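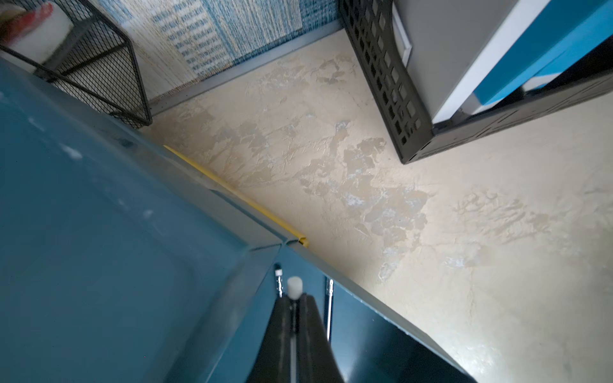

From: Nour Tarawneh
To: akl-robotics list
Date: Jul 5, 2022
Subject: Re: [akl-robotics] bin transfer task, wrist camera and release height

Maya Khoury wrote:

> Hi all,
>
> I went through the logs from the transfer runs. The task is the
> one in the Trirnia rules: take an item out of the open-top bin,
> move it over the side, put it down in the target container without
> touching either rim. We have 147 attempts recorded with the new
> finger tips. The rim contacts are almost all on the way out of the
> bin and almost all on the side nearest the base.
>
> Three questions before I change anything.
>
> 1. Is the lift height in the config measured from the bin floor or
> from the rim? The comment says rim. The code looks like floor.
>
> 2. Can we crop the wrist image? The bottom center is always the
> gripper and the detector keeps putting a box on it.
>
> 3. Does anyone object to moving the containers farther apart? The
> rules give a minimum distance but no maximum that I can find.
>
> Also, the mean cycle is well over what we wrote in the September
> proposal and I would like to know if we still intend to meet that.
>
> Maya

Answers in order, then some things I found while checking.

1. It is measured from the bin floor. The comment is left over from the version before we switched containers, when the bin was shallow enough that it made little difference. With the deep bin it does. The planner takes lift_z, adds the item height, and goes straight into the lateral move. If the item is held low in the fingers, the bottom of the item can still be under the rim when the lateral move starts. That fits your rim contacts on the near side, where the path crosses soonest.

I have changed the parameter name to lift_above_floor and added a second one, clear_above_rim, set to 50 mm. The planner now uses whichever gives the higher value. Please pull before the next session. Old config files will fail on load with a message telling you which key is missing. I did this on purpose so that we do not mix runs made under the two meanings.

2. Do not crop. A crop takes away the area under the tip, and that is where the item is during the last part of the approach. Use a mask. The gripper does not move relative to the camera except for the fingers, so one fixed mask with the fingers fully open and one with them fully closed covers every case we care about. I generated both from the calibration set and put them in the shared folder under masks. Load them by finger state, not by time stamp. The finger state topic lags the image slightly and the time stamp matching picks the wrong mask during closing.

The mask will not fix everything. The detector was trained on the old floor, which was one plain color. The present floor is cream with gray and beige patches and some lines that look like cracks, and the edge-based stage responds to all of it. I counted 3748 candidate regions over one full log, and after the area filter 1264 of them remained. Most of those were floor. I suggest we collect a background set with no items out and retrain the last layer. A threshold change alone made it miss the white items, as they are close to the floor in brightness where the light is strong.

3. I object, mildly. There is no maximum in the rules, but there is a boundary, and the bin plus both smaller containers have to be inside it. If we spread them out for practice we will tune the path to a layout we cannot use. I would keep the present spacing and fix the lift. If contacts continue after that, we can talk about rotating the bin so that its short side faces the base.

On cycle time: the proposal figure assumed one item per grasp and no re-look. We now do a second look above the bin before every grasp. Removing it saves time but costs grasps. I do not want to remove it before the detector is retrained. Ila is keeping the sheet of timings, so please send new numbers there and not to the list.

Other items.

The mesh basket and the lattice crate are both black, and the classifier confuses them when only one side is in view. Both have regular openings. The size of the openings differs, the basket being much finer, but at the distance we view them from the wrist the image is too small to use that reliably. I propose we stop classifying containers by appearance and take their poses from the setup file, at least until the qualifying round. The rules permit this.

The bin has scuffs and specks on its inside surface. The second look sometimes reports a speck as a small item and the arm goes down after it. I added a minimum height above the fitted bin wall. It is crude, and it will reject flat items lying against the wall. If anyone has flat items in their test list, tell me and I will lower it.

The Broller driver update is out. I have not installed it on the arm computer and ask that others leave it alone too. The change notes mention the force limit defaults, and I want to compare them against ours first.

Calibration: please run the hand-eye routine at the start of each session, and save the result with the log. Eleven of the logs Maya used have no calibration file. I could recover the transform for nine of them from the session before. The other two I have moved to a folder called unusable. They can stay in the grasp counts but should not be used for any position error.

Maya, could you rerun your contact analysis with the contacts split by held item length? If I am right about the lift height, the long items should account for nearly all of them. The script is contact_split.py in tools and takes the log folder as its only argument.

Nour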